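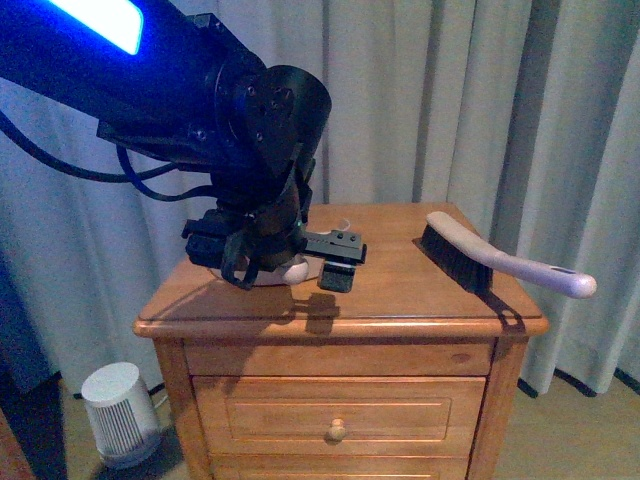
Rostska, Bistthorpe: the back bedroom

Rostska is a holiday house at the top end of Bistthorpe, let by the week from Easter to the end of October and by the weekend in winter. This page is for the back bedroom. The kitchen, the front bedroom and the garden each have a page of their own, linked from the main gallery.

We are asked about this room more than any other, mostly by people who have stayed in the front one and want to know what they would be getting if they swapped. The short answer is a quieter room with a smaller window and a better bed. The longer answer follows, with some notes on how the room is kept, as several owners in the village have asked about that too.

Page last changed Fri 14 December.

The bedside

The old bedside table was painted white and had a glass top that showed every mug ring. It went to the sale room in October. The one that replaced it came with the house originally and had spent years on the landing holding the telephone directories. 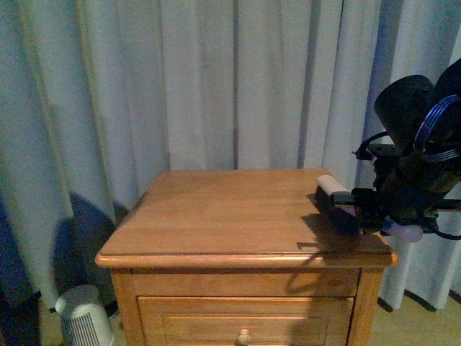 Gillian Threapwood
Housekeeping and bookings, Rostska

I prefer wood at a bedside and I am glad to have this one back in use. It is a warm orange-brown colour with the grain running from side to side, and the front edge of the top is rounded, so there is no sharp corner of the lip to catch a hip on in the dark. The drawer with the round knob is the one for guests. We keep it empty. The spare blanket is in the wardrobe and the information folder is in the hall.

It stands well in front of the full-length curtains, which hang in deep pleats. They are lined, and they do keep the light out. Please draw them from the top half, not the hem. The hooks at the ends are the originals and two have already been replaced.

The wood is wiped with a barely damp cloth and then a dry one. No spray polish. We used one for a season and it left a film that held the dust. Between guests the top gets a hand brush first, working from the back towards the front, and only then the cloth. If you wipe before you brush you drag the grit about, and there are a few fine scratches on the landing cupboard that prove it.

Things left behind on bedside tables are kept in the hall cupboard for 35 days. After that they go to the charity shop on Su Lane. Chargers are by far the most common, then reading glasses. We will post anything back if you pay the postage, but we cannot post batteries.

The bed

The mattress is 142 cm wide, which makes it a little wider than a standard small double and a little narrower than what most people call a double sold abroad. It was made to fit the frame. Ordinary fitted double sheets go on but they don't lie quite flat, and guests who bring their own linen should expect a bit of slack down one side.

The linen here is black and white gingham, sheet and quilt both. It was bought from Adeo, the linen shop in the market square, when they were selling off the end of a range, and we took everything they had left in that check. I was doubtful about it. White linen is easier to buy again and you can boil it. But the small check hides creases far better than plain white does, and 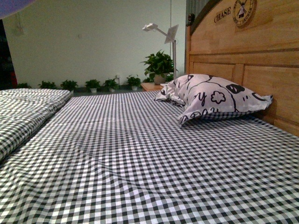
it doesn't look tired by the fourth day of a week's stay. It also goes with nothing else in the house, so it never gets mixed up with the front bedroom's sheets on the line.

The quilt is folded in layers along one side when the room is being turned round. People who book this room in summer often leave it like that and sleep under the sheet alone, and that is fine by us.

Pillowcases are another matter. The white ones with the black cartoon print were a present to the house and were meant to be temporary. Children like them. If you would like plain ones, say so when you book and they will be on the bed when you arrive.

The headboard is panelled wood, a light honey colour, with the word CHASE cut along the top and a round emblem of a windmill beside it. We are asked about this in the visitors' book nearly every month. All we know is that the bed was in the house when it changed hands. There was never a mill at Bistthorpe that we can find on any map, and the nearest place with Chase in its name is a long way off. If you recognise the badge, please write to us. One guest thought it came from a hotel and another was sure it was a maker's mark – we have had no luck with either.

The headboard is dusted along the rails at every changeover. The lettering and the badge get a soft dry brush, as a cloth only pushes fluff into the cuts.

Clearing the bed between guests

The changeover for this room takes 2 hours if the windows are to be done and a good deal less if they are not. Departure is by ten and arrival from four. We strip nothing until the whole bed has been looked over, because earrings, hearing aid batteries and small toys all vanish in a bundle of washing. One person does the bed and the bedside together, start to finish, and the floor is left until last.

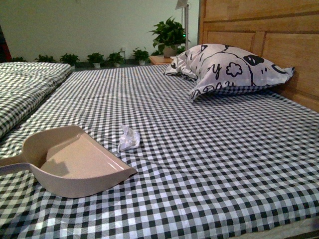 Shaking a sheet out of the window used to be how it was done here, and next door's hedge had the benefit. We stopped that some time ago. Now the quilt is folded back in a thick block to one side, the sheet is smoothed by hand, and whatever is lying on it is picked off where it lies. Crumpled tissue is the usual thing, and white tissue on a gingham check is easier to miss than you would think, particularly where the light falls on the white squares. A beige plastic dustpan with a thin front lip does the job, laid flat on the sheet with the open side facing the rubbish. The upstairs dustpan is washed and kept for upstairs. The metal one under the sink is for the grate and the back step, and it must never come up.

A tissue that goes through the washing machine with the gingham will cost you an afternoon. It comes off white and it shows on every dark square. If it does happen, dry the sheet completely first and then brush it outside. Going at it wet makes it worse.

Wash the sheet at forty, inside a day of stripping it, with nothing red. Iron the top third if there is time. The rest pulls smooth once it is tucked in. The quilt is washed at the end of the season and aired in between, and it needs the big machine at the launderette, as ours won't take it.

The plants

There is a row of plants along the wall past the bed. They are watered at the changeover and guests don't need to do anything for them. If you are staying longer than a week and they look dry, a small cup of water each is plenty. Please don't move them to the landing, where there is a draught from the loft hatch.

Practical notes

The room is up one flight of stairs with a handrail on the left. There is a socket beside the bed and another by the door. The radiator has its own valve, and we leave it at the middle setting from the start of October.

The bed stays where it is. It is heavy, the floor under it is softwood, and the last time it was shifted it left a groove. A travel cot will fit in the space by the wardrobe with the door open, though you will have to step round it.

Dogs are welcome downstairs only. We do check, and gingham shows black hair less than it shows white, so the owners of black dogs have sometimes thought they had got away with it.

Breakages should be written in the book in the hall. We don't charge for glasses or mugs.

Next in the gallery: Bathroom and landing
Back to: All rooms at Rostska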